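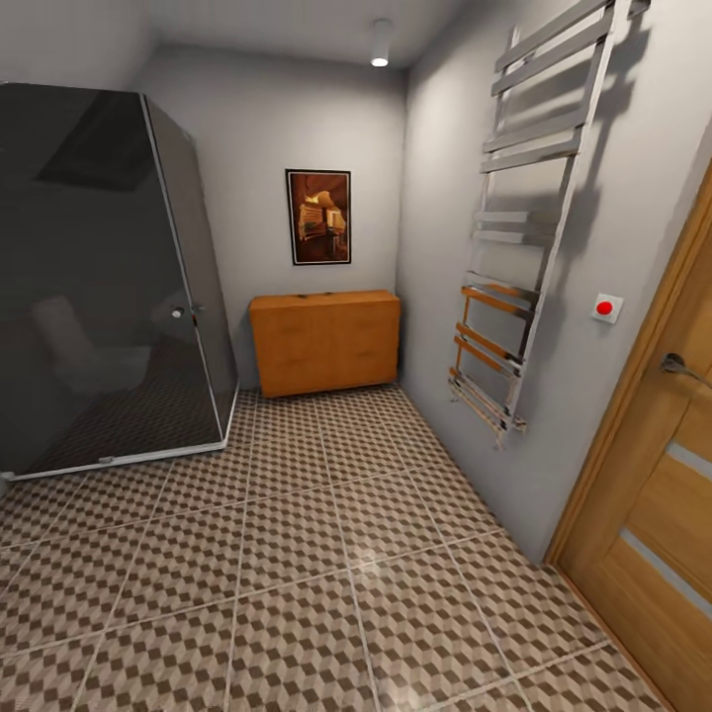 Nulleseo bathroom cell: setup and upkeep

Nulleseo is the simulated bathroom used to test the Skirer mobile base before it goes into real washrooms. These notes cover loading the cell, checking it and fixing the faults we see most. Maintained by Ratih Sembiring and Tâm Đoàn.

Contents

One room with a dark glass shower enclosure, a low wooden cabinet, a chrome towel rail, a wall plate with a red button, and a wooden door with a lever handle. The robot is loaded from a separate file. Shower and door hinges are defined in joints.cfg.

Setup

1. Copy the room folder into scenes/ and run the loader once with no robot.
2. Compare the view with the one at the top of this file. The ceiling light should be on and the towel rail should throw a shadow on the wall to its right.
3. Load the robot from base.cfg. Let the physics settle for 300 steps before sending commands.
4. Run check_contacts. Any contact force above 10 N at rest means the base has loaded into a wall.

Known faults

Shower glass: the depth sensor model reads the tinted panels as solid. Leave it that way for navigation runs. For door work, switch to the glass_depth profile.

Floor: the cube-pattern tiles are glossy and the highlight from the ceiling light can upset visual odometry. Lower the gloss value in floor.mat and reload. Do not swap the texture, or the old runs can't be compared.

Red button: if presses stop registering, reset its joint limit. Amirul Entili's fix from May is in tools/.

Upkeep

Restart the simulator every 4000 episodes. Memory use climbs slowly and the contact solver starts to lag. Save the log first.

Last checked November 9, 2023. Send changes to Ratih.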